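Gilbert gets new finger pads (and a cable that behaves)

I promised a post on how I look after Gilbert, and then May disappeared, so this one is long overdue. Gilbert is the arm I've been teaching to clear a table, and after about 3,000 grasps it had started dropping things. Mostly bowls. A bowl would come up fine, hang there for a second, then slide off and ring like a bell. My neighbors now know my schedule!

I blamed the software first, naturally. I spent two evenings tuning grip force in Skelava, the little control program I use, and got nowhere. Then I ran a thumb over the pads and they were polished smooth as a river stone. All that time in the settings and the problem was rubber.

So, new pads. Negin Shokri, who got me into this hobby in the first place, had told me to order the softer Gestitdale ones, and she was right (she usually is, it's very annoying). Three screws per finger, power off at the strip, old pads out with a plastic pry tool. I wiped the seats down with alcohol and let them dry while I made tea. Don't crank the screws! I did that the first time, months ago, and the pad bulged in the middle so the fingers only touched at one spot.

After that comes re-zeroing, which is my favorite part. Close the gripper slowly on nothing, save that as zero, open it all the way, save that too. The new pads are thicker than the worn ones, so my old numbers were off by 3 mm. Then it's back to the table for the bowl test — steel, with a wide rim, the meanest thing in my kitchen.

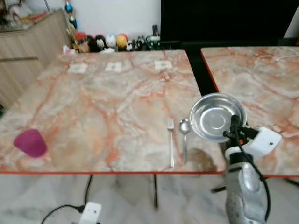
Bowl test with the new pads. Fork and spoon are next in line.

I ran 53 lifts that evening and had one drop, and that was on me for bumping the table. I was grinning like a kid.

While I had the tools out I also redid the cable along the arm. It had been pulling tight whenever the wrist rolled all the way over, so I gave it more slack and moved the lower tie down a bit. Swing every joint through its full travel by hand before you power up again, and watch the cable the whole way. It takes five minutes and I find something nearly every time.

The flatware still needs work. Forks are okay, but spoons like to spin in the grip, and I have an idea about cutting a shallow groove in one pad. I have a spare set to ruin, so that's going in the next Skimotent update, along with the spreadsheet of grip settings a few of you asked for.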